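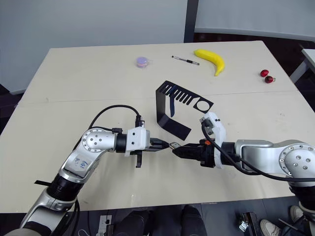

# Measuring Handover Success on the Two-Arm Station

This page sets out the procedure used at Rornerstead to measure how well a trained policy passes a small object from one arm to the other. It applies to the Jistell control software and to any policy exported in the Dogar format. Results obtained in another way should not be entered in the shared results table.

## Scope

The method measures a single skill: one gripper holds a small object, the other takes it, and the first lets go. Picking the object up from the table is scored separately and is covered in the Getara task guide. Fixtures and loose items may remain on the table during a handover test, provided that they stay in the same places for the full set of trials.

## Before the first trial

1. Home both arms and confirm that each gripper opens and closes fully.
2. Check that the gripper cables have enough slack for the wrist to turn through its working range.
3. Load the policy and record its checkpoint name in the run sheet.
4. Take a reference picture with the head camera. It will be used to return moved items to their positions.
5. Set the time limit to 19 seconds per trial.

Do not change the lighting after step 4. Earlier tests showed that small metal objects were the most sensitive to glare, and a change in the room lights partway through a set made the two halves impossible to compare.

## Running the trials

A full evaluation consists of 200 trials. Half begin with the object in the left gripper and half with the object in the right. The order is drawn by the Jistell scheduler and must not be edited by hand.

For each trial:

1. Place the object in the starting gripper and close it from the console.
2. Move both hands clear of the table.
3. Start the policy.
4. Wait for the stop signal or the time limit.
5. Enter the score before resetting the arms.

The operator may remain seated at the table but must keep the emergency stop within reach. A trial ended by the emergency stop is scored as a failure and is not repeated. A trial lost to a software fault is repeated at the end of the set.

## Scoring

| Score | Meaning |
|---|---|
| 0 | The object was dropped, or was never released |
| 1 | The object changed grippers but slipped or turned in the grasp |
| 2 | The object changed grippers and was held steady |

Contact between the two grippers does not lower the score unless it stops the motion. Such contact should still be noted in the comments column, as it is used when reviewing wear on the fingertips.

## Reporting

Report the share of trials scored 2 as the main result, with the two starting sides listed separately. An average over both sides may be added. In our own comparisons, policies trained mostly on left-to-right demonstrations did well in that direction and poorly in the other, and the combined figure hid the difference.

Attach the run sheet, the reference picture and the scheduler log to the entry. Entries without a log are returned to the operator.

Last revised 23/05/2018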